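A Two-Arm Robot Kit Should Be Priced Like a Tool

Jokamov wants $454 a month for its two-arm table kit, with a 12-month minimum.
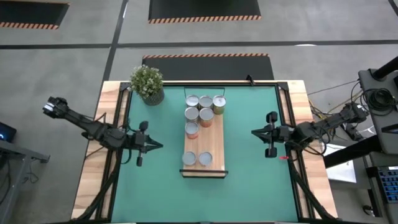 I run the back office for a small food distributor in Wadville, and I think that is the wrong way to sell this kind of equipment. The kit itself is decent. Two arms, two grippers, rails, software and a training session. It is meant for light jobs such as moving cans on and off a tray, and that is a fair match for what a small shop needs.

The trouble is the contract. Stop paying and the software locks, and the arms are dead weight. Over the full term you have spent well over $5,000 and own nothing.

Asitz sells a single arm outright for $2,000. It is slower and the manual is poor, but it is yours. If the company folds, the arm still runs. Dimitriou rents by the week, which makes sense for a holiday rush.

Jokamov says the fee pays for updates and phone support. Fine - sell those separately. Plenty of buyers would pay for the first year and then decide. My forklift works that way, and so does the label printer.

I would also like a real trial. The current one is 9 days, and setup and training can eat up half of that. A month would tell a buyer much more. Until the terms change, I would hold off on signing and ask Jokamov for a purchase price in writing.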